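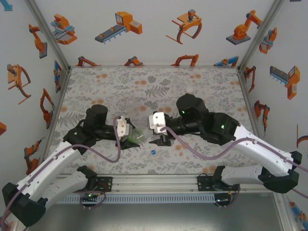
Unit 4: How a Small Plane Accident Is Investigated

Reading before class: chapter 6 of the course reader, plus the Cerkirthorpe packet. Bring the packet with you. We will use the loading sheet and the weather page.

1. Who does what

In the United States, the National Transportation Safety Board investigates civil aviation accidents and determines the probable cause. The Federal Aviation Administration usually takes part, and it handles enforcement separately. The manufacturers of the airframe and engine may be asked to send technical people as parties to the investigation. Lawyers and insurers may not be parties. Students mix this up every term, so expect it on the midterm.

2. The order of reports

A preliminary report comes out first, normally within a few weeks. It gives facts only: time, place, aircraft type, weather, a short account of the flight. It does not give a cause. The final report can take a year or more. News stories written in between often treat the preliminary report as a finding. When you cite one in your paper, say which report you are using.

3. Evidence at the site

Wreckage is documented where it lies before it is moved. Investigators want to account for the ends of the airplane: nose, tail and both wingtips. If one is missing from the main site, it may have come off in flight. They also note the direction of the ground scars, the damage to the propeller blades, the position of the flaps and landing gear, and whether there was fire.

Propeller damage gets a lot of attention. Blades that are twisted and scratched across the face suggest the engine was making power. A blade that is bent straight back with little scratching suggests that it was not turning much. Neither one settles the question alone.

4. The Cerkirthorpe case

A single-engine airplane with four seats left Cerkirthorpe in April with three people on board. It climbed normally to around 400 feet, turned left and came down in a field past the end of the runway. The last full inspection had been done by Jeltetti, a repair shop on the same airfield, 23 flight hours earlier. The airframe had 2,130 hours in total.

Look at these points in the packet:

Fuel. The receipt from Serkent, the fuel supplier, shows both tanks were filled that morning.

Weight. The pilot's loading sheet lists no baggage. The inventory from the site lists four bags. Work out the takeoff weight both ways and mark both results on the loading graph.

Wind. The airport report gives 10 knots from behind the airplane at takeoff. Find the takeoff distance in the performance table with and without it.

Maintenance. The Claeys report covers the engine teardown. Read the section on the magnetos twice. The wording is careful and it matters.

5. Terms to know

Probable cause: the Board's statement of why the accident happened. It is not a ruling on who has to pay.

Contributing factor: something that made the accident more likely or more severe.

Density altitude: pressure altitude corrected for temperature. High values mean a longer takeoff roll and a weaker climb.

Stall: loss of lift when the wing's angle of attack gets too high. It can happen at any airspeed.

6. Assignment

Write two pages on the Cerkirthorpe case. Use the first page for facts, each with its page number in the packet. Use the second for your analysis. Attach the loading graph. Papers are due at the start of the next class, and the graph may be drawn by hand.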